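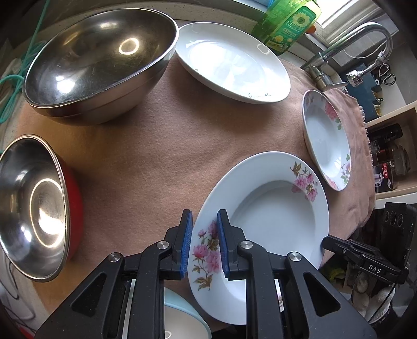

What limits the accuracy of a gripper built at home? Play in the linkage, in most cases, and after that the stiffness of the finger pads.

Chapter 5
Hand-Held Grippers: Linkage, Pads and First Trials

The previous chapter ended with a working wrist mount. This one covers the part that touches the object. The design followed here is the Rilness, a two-finger gripper drawn by Kerubo Kombo and first assembled at the Lesumstead shared workshop in March. It is held in the hand and needs no arm, so a builder can test the fingers before buying a single motor.

Each finger is carried by links that turn on round metal pins. Clearance at every pin adds to the error at the fingertip, and the error grows with the length of the link. Ream the holes to size after printing – do not rely on the printed diameter. The outer links have triangular cutouts, which save weight. The fingertips carry textured blue pads that face each other. Black links were chosen for the Rilness only because that was the filament on the shelf.

Trials are done on ordinary tableware laid out on a cloth over the kitchen counter. Steel bowls with a thin rolled rim and white dishes with a broad rim call for different approaches: the bowl is pinched across its wall, while the plate must be taken at the edge, with one finger getting beneath it. Polished steel also throws back ring-shaped reflections of the lights, a matter for Chapter 8, where cameras are added.

Asif Niazi's build log for the Løken variant records 938 grasps on one set of pads. He checked pin play every 300 grasps and replaced the pads once, at the end.

5.1 Terms used in this chapter

Jaw opening – the distance between pad faces with the handle released.
Play – movement at the fingertip with the handle held still.
Pad face – the textured surface that meets the object.

Section 5.2 begins with the pins.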